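An Afternoon at Skillura, Mostly About a Pineapple

The open day was billed as "household tasks, up close," and I went for the free coffee. Doors at 2, an overheated lobby, a name badge that stuck to my scarf and nothing else. February in Tramstead does not offer much competition.

They had set up a sort of living room: gray carpet, glass table, and the fruit. I had read the leaflet on the train and expected apples. Apples are easy to like. A pineapple is a barrel in armor with a hairdo, and it has no obvious handle.
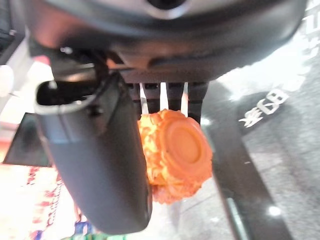
The leaflet called the afternoon's theme "awkward groceries," and I spent a while thinking of worse ones. Leeks, maybe. A watermelon on a bus. My own method with a pineapple is to hug it to my coat and hope, and I once carried one 3 blocks from the Kołodziej store that way and had the pattern on my wrist until supper. 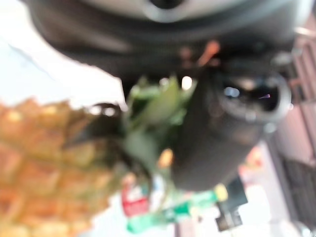

Then there's the question of the leaves. My mother picked hers up by the crown, like a suitcase. I was raised to think this was normal, and I put it to the group by the coffee urn, where it started the only real argument of the day.
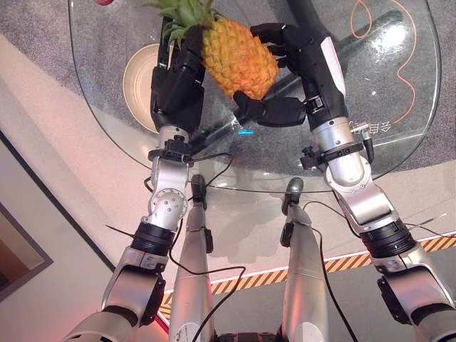

Iwona Brzozowska said the crown was for looking at and that anyone who lifted by it deserved what landed on their foot. Two hands, she said, one on each side, and put it down on its side if the table is glass. She had strong views on glass tables too, most of them about fingerprints.

I can't fault her on the second point. A glass table shows you everything, including the carpet, and I have never owned one for that reason.
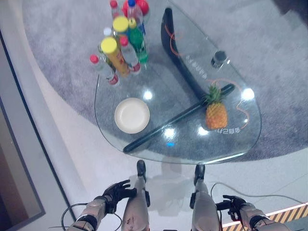 The drinks were another matter. At home I'd group bottles by cap color, red with red, and be told it was a waste of an evening. The plate I would leave until last and then forget.

Coffee was by Pesska and tasted of the urn. I took the 164 bus back and bought a pineapple on the way, which is still on the counter.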